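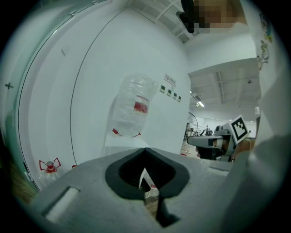
REVIEWS / MAKEUP

Zorketti Soft Matte Lip Set – worth it?
22 January 2021

Quick one today because I have a pile of stuff to get through and this has been sitting in drafts since November. The Zorketti Soft Matte set. Four lipsticks, one liner, one little pot of balm. Paid for it myself, $41 plus shipping from the Fillville outlet store's website. They do sell it singly but the singles are 11 each so do the math depending how many you want.

Short version: three great, one bad, liner so-so, balm is the best thing in the box. Long version, keep going.

Packaging first. Slim tubes, matte caps, click shut properly. I threw one in my bag for a week and the cap stayed on. The box is too big for what's in it, lots of cardboard, and the shade names are printed on the bottom of the tubes in tiny grey type that rubs off. Two of mine are already blank. I've put a dot of nail polish on each one so I can tell them apart. Annoying at this price.

The shades

Ashtray Rose – terrible name, lovely color. Dusty pink with some brown in it. This is the one I've nearly finished. Goes on in one swipe, doesn't cling to dry patches, looks like my lips but after a nap and a glass of water. If you only get one single get this one.

Brick Lunch – warm red-brown. More orange on me than on the website, I'm fair with yellow undertones and everything turns orange on me so take that how you like. Still wear it a lot. Good with no other makeup and a big scarf.

Plum Notice – deep berry. Needs two coats and needs a liner or it creeps. But the finish is gorgeous, almost velvety, and it fades to a stain that looks deliberate. I wore it on a video call and got asked about it, that never happens.

Bare Minimum – no. Pale beige, chalky, drags. Settles in every line I own and a few I didn't know about. Tried it over balm, tried it mixed with Ashtray Rose, tried it patted on with a finger. The finger was the least bad. I gave up after the fourth go. Somebody with deeper skin might get a use out of it as a center highlight but I wouldn't bet on it, it's got a lot of white in it and I think it'd go ashy.

Wear time

I did a proper test on Ashtray Rose and Plum Notice. On at breakfast, coffee, toast, mask for the grocery store, lunch. Ashtray Rose was patchy in the middle by lunch, edges still fine. Plum Notice held till mid afternoon, and that was with soup. Transfer onto the mask: yes, both. Less than my old Brostik one, which basically printed my mouth on the inside of everything, but if you're hoping for zero transfer these are not it. Blot twice and it helps.

They do not dry down hard. You can press your lips together and feel there's something on. I like that, I can't stand the ones that feel like paint. If you want a true liquid matte that doesn't budge you'll be disapointed.

Smell is vanilla, a bit like cake mix. Gone in a few minutes. No taste that I noticed.

The liner

Comes in one shade only, a mid pink-brown, meant to go with everything. Goes with two of the four. Too light under Plum Notice, you can see a pale ring when the color wears down. It's creamy though, and it twists up so no sharpener. Tip snapped once because I twisted it too far. Keep it short.

The balm

Why is this not sold on its own?? Tiny pot, thick, no shimmer, no tingle. I've been putting it on at night and wearing it under the mattes in the day, give it a few minutes to sink in then wipe off the extra before lipstick. My lips are normally a mess all winter and right now they're fine. I emailed Zorketti to ask about a full size and got a form reply. So there's that. The pot will run out way before the lipsticks do.

Removing it

Plain cleansing oil does it. Micellar water sort of does it, with rubbing, and then you've undone all the good from the balm. Plum Notice leaves a tint whatever you use, it goes by morning.

Compared to

Brostik Velvet Stick, $22 for one. Better pigment, lasts longer, much drier, smells of crayons. I used to buy it every time I ran out and I don't think I will now.

Ashworth Everyday Lip, $26 for a pair. Comfier than the Zorketti, more like a tinted balm, but you'll be reapplying every hour. Good for people who don't really like lipstick. The Ashworth pinks all look the same on me, I own both and can't tell you which is which.

So for the money the Zorketti set comes out pretty well, even with a dud in the box. I'd swap Bare Minimum for a clear red in a heartbeat and I suspect I'm not the only one, the reviews on the store page are full of people moaning about it.

Who should skip: anyone who wants bulletproof. Anyone who hates vanilla. Anyone who already owns a dusty pink they love, as that's most of what you're paying for.

Shipping took nine days, box was dented, nothing broken inside. Returns are store credit only once opened, read the small print. I didn't and I'd have sent the beige back.

Scores, since people ask

Color – 4 out of 5
Comfort – 4 out of 5
Wear – 3 out of 5
Packaging – 2 out of 5
Balm – 5 out of 5, bring it out in a bigger pot please

Overall 3.5. Would buy Ashtray Rose again as a single, wouldnt buy the whole set twice unless they change the beige.

Next up is the Ashworth brow gel, I've been using it on one brow only to compare. Post when I get to it.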